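When a Robot Arm Stops and Won't Start Again
Robots at Work, part 4
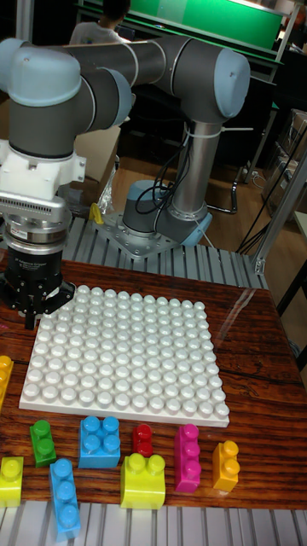
Robot arms are good at doing the same job over and over. They are not good at noticing that something has changed. In May, an arm at a workshop called Workden had a fault that shows why.

The arm's job was to pick up a toy building block, carry it to a baseplate and press it down until it clicked. Blocks have to line up very well to click. If you have ever tried to push one on crooked, you know it just sits there and wobbles.

What went wrong

For most of the morning the arm did fine. Then it carried a block to the plate, pushed down and stopped. A message came up on the computer: protective stop.

Tsion Belay, who was running the arm, checked the block. It was sitting on top of the studs, a little to one side. The arm had been told to go down to a certain height. The block could not go that low, so the arm pushed harder. When the push got too strong, the arm shut itself off.

A protective stop is a safety feature. The arm keeps track of how hard its motors are working. If they work harder than they should, the arm guesses that it has hit something. It can't tell whether that something is a block, a table or somebody's hand, so it stops for all of them.

Why the block was crooked

Tsion started the arm again, and the same thing happened. She and Dehua Yan spent more than 60 minutes looking for the reason. They checked the fingers of the gripper first. Those were fine.

The trouble was the plate. It had slid 2 millimeters across the table. That is less than the width of a pencil, but the arm had no way of knowing. It was still going to the old spot.

Each time a block was pressed down, the plate could creep a tiny bit. One push made no difference. A whole morning of pushes did.

How they fixed it

Dehua fastened the plate down so it could not slide. Then they taught the arm where the plate was again. To do this, you move the arm slowly to a corner of the plate and save that position in the computer.

They also changed the program. Now the arm goes down slowly for the last 7 millimeters and gives up early if it feels the block push back too soon – then it lifts the block and waits for a person.

Staying safe around a stopped arm

A robot arm that is standing still may not be switched off. It could be waiting for its next instruction. At Workden the rules are:

Keep your hands off the table while the program is running.
If a block falls, leave it there and tell the person at the computer.
Know where the red stop button is before you start.

Words to know

Gripper: the part at the end of the arm that holds things.
Baseplate: a flat plate with studs that blocks fit onto.
Fault: a problem that keeps a machine from doing its job.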